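Hi Malsha,

Quick catch-up on Fodside since January, and sorry it's a bit of a ramble!

We're now at 532 demonstrations, all driven by remote control in the simulated house. Debashish Hettiarachchi did most of the driving and I did the fussy ones (he says I'm slow, and he's right). We threw out 94 because the operator stopped halfway or bumped a wall, so what's left is pretty clean. Switching from the old Badeo controllers to the Varma handles made a huge difference. My wrists are grateful, and new people pick it up in 20 minutes or so.

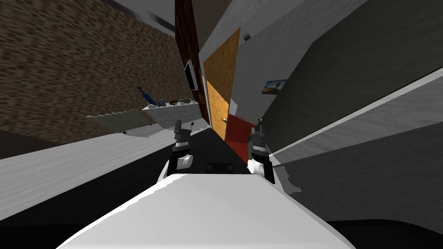
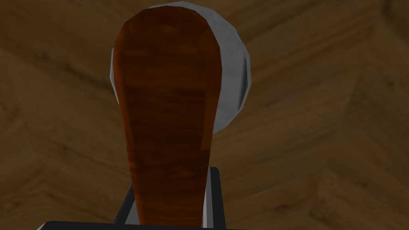
Rendered views from the simulated house, with grippers in both.

Turning the base while holding something is still the hard part. People tend to stop, turn, stop again, and the policy copies every one of those pauses. I've started asking drivers to plan the whole route before they touch the handles, and the newer recordings look a lot smoother to me. I'd like to redo the oldest batch that way if you're okay with the extra hours.

On money, we're under budget except for Stasix storage, where we went over by nearly 3,000 dollars. I should have compressed the recordings sooner! That's fixed going forward, and I'll send the revised numbers with the next report. Could you let me know about the extra driver hours before then?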